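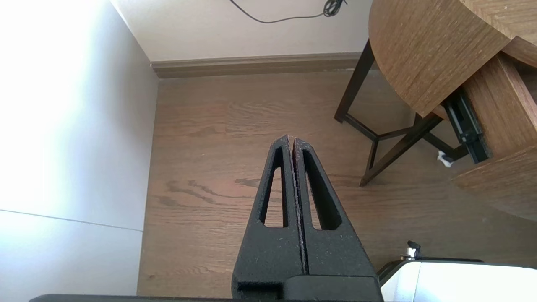

Fingers together, over the plank floor.

Hi, I'm Lowri Parry, and I run Grivcombe, a tiny outfit that helps small shops plan for their first robot arm. I love a good spreadsheet! Most folks bring me a price for the arm and forget the rest — mounts, spare fingers, training days. Dundel came in with $1,631 set aside and we built a plan for $2,294, spread over 20 months (they were fine with it). Send me your wish list and we'll start there.

Last updated: October

We use cookies. OK / Settings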